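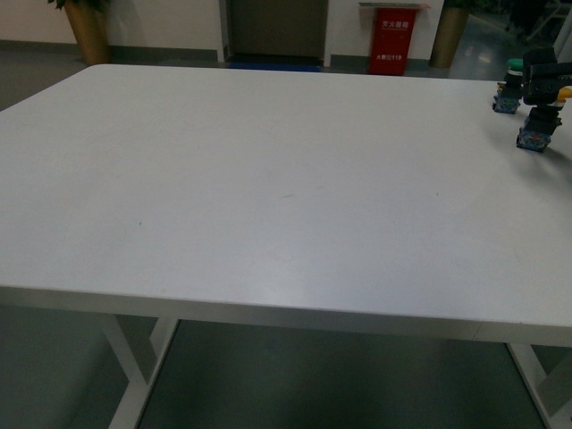 **Help Wanted / Part-time**

# Bench hand, frame shop — Pinard Street

Small picture framing shop looking for a second pair of hands. We're Ladmont Framing, behind the old Faulkner bakery, door's on the alley side. Busy from January on and already behind, so apologies if this is short.

What you'd be doing:

- cutting mat board, mostly 8-ply, some thinner
- cleaning glass (a lot of glass)
- fitting, backing, wire on the back, wrapping for pickup
- answering the phone when Leopold has a saw running
- writing up tickets so somebody else can read them

Most of the work is done standing at a big white table. Comfortable shoes. There's a stool but you won't use it much.

Hours are 23 a week to start, spread over four days. We open at 11, you'd come in at 11 too. Late evening once in a while before a gallery opening, paid extra, you'll get notice.

Framing experience nice but not needed. Upholstery, sewing, model making, sign work, cake decorating even — anything where an eighth of an inch mattered. You do need to be OK with fractions. If you can read a tape measure without counting the little lines thats most of it. Should be able to lift a large framed mirror with one other person.

Not a good fit if you need music on loud, or if glass makes you nervous.

Pay is hourly, goes up after 2 months if we're both happy. Materials at cost for your own stuff. Parking in the alley, first come.

To apply: come by with a resume or just a note about what you've made, or leave it in the slot. Ask for Ayane Oda, she does the hiring. Leopold Danzer will show you round the shop but he can't tell you anything about the schedule, please don't ask him. Bring something you made if its small enough to carry. Photos fine otherwise.

Trial shift is paid, one afternoon. We'll call everyone who leaves a number, might take us a week or so to get to it.

Ladmont Framing, rear entrance, Pinard Street. Ring twice — bell sticks.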